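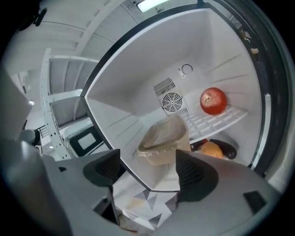

*Fridge duty with the Talgate: apple on the wire shelf, orange and eggplant down below.*

# Three weeks with a robot's hand and no robot

My left forearm has never been in better shape. My right one's asleep on the desk as I type this, and I'm blaming the Talgate.

If you haven't come across it, the Talgate is a hand-held gripper from Desel, a small outfit in Brisbane, and it's the cheapest way I've found to start teaching a robot to do kitchen jobs. You hold the thing, you do the job, the camera on it records the lot, and the recordings go off to train an arm that wears the same pair of fingers. You don't need the arm until the end. For those of us who've priced an arm lately, that's a very attractive sentence!

The kit is $2071 and comes with the gripper, a charger, spare finger pads and three months of Henao, the online service that sorts your recordings and trains the model. After that Henao is a subscription, and we'll get to how I feel about that.

## Getting a grip

The body is smooth light-grey plastic with two dark fingers poking out the front, ribbed on the inside faces. The squeeze is on a trigger. It has a decent long pull, a bit like a garden hose nozzle, and there's enough give in it that you can feel your way onto something soft. I picked up a ripe tomato on my first go and was unreasonably proud of myself. Then I picked up a second one and wore it.

I spent most of my time on the fridge. Fridges are where Desel's own demo reels get suspiciously short, so I wanted to see for myself. They're bright inside and dim outside, half the contents are see-through, and the shelves are all lips and gaps. I moved fruit from shelf to floor and back again. I moved lidded containers. I moved an eggplant so many times that my partner asked if it was still for dinner (it was, and it was delicious).

Round things are easy. An apple or an orange sits between those ribbed pads beautifully, and once you stop overthinking it you can knock over a demo in a few seconds. The eggplant is a different animal. Grab it in the middle and you're laughing, but go anywhere near the stem end and it swings round like a gate. Clear plastic containers were my nemesis. I could get hold of the lid or I could get hold of the base, and getting both took a sideways wrist position I can only describe as physio-adjacent.

Fidelina Flores, who looks after training for new customers at Desel, watched a few of my recordings over a video call and was very kind about them. "You're going in like a person," she told me. "Slow down before you touch anything, then close, then lift. Leave a gap between each one." I'd been doing all three at once, the way you do when you want the milk. I slowed down, and my reject rate dropped that same afternoon.

## The Henao bit

Every evening you plug the gripper in and Henao goes through the day's work. It throws out anything where it lost track of where the hand was, and it's pretty brutal about it. I recorded for a bit under three weeks and finished with 436 demos it was happy to keep. Bending right down into the bottom of the fridge cost me plenty, and so did swinging the gripper back towards the room too quickly.

The dashboard is lovely – clear, quick, with little thumbnails you can scrub through. The labelling screen is not lovely. You have to name each task from a drop-down, and if your task isn't on the list you have to email someone. I emailed someone. Kane Hoani in support added "container, low shelf" for me before lunch, so full marks to Kane, but I'd rather type it in myself, please and thank you.

## Does it work on an actual arm?

I don't own one, so I drove down to see Darcy Gilchrist and Yolanda Tello at Trerna, a workshop that rents out arm time by the half day. They bolted on the matching fingers, loaded my model and wheeled over a fridge that wasn't mine.

The apple went first go. So did the orange! I may have yelled. The eggplant got picked up, swung, and set down facing the wrong way, which is exactly how I'd have done it in week one, so I suppose I've only myself to blame. The container was a mess: the arm hovered, closed on air just over the lid, thought about it and closed on air again. Yolanda reckoned I needed a lot more low-shelf recordings, with the containers turned every which way, and Darcy reckoned I needed a container that wasn't clear. I've since been told by other users that both are right.

## Should you buy one?

If you run a small lab, teach robotics at TAFE or have a serious hobby and an understanding household, yes, I think so. It's well built and quick to learn, and you'll have real recordings by the end of your first day. Budget for arm time as well, and put Henao's monthly fee in your calendar before the free period runs out, as it renews without so much as a nudge.

I'd like a lighter body and a grip shaped for smaller hands. Desel says a revised handle is coming in September, and the current model can be upgraded for the cost of postage. I've put my name down. In the meantime I've got another batch of container demos to record, and we're having eggplant again tonight.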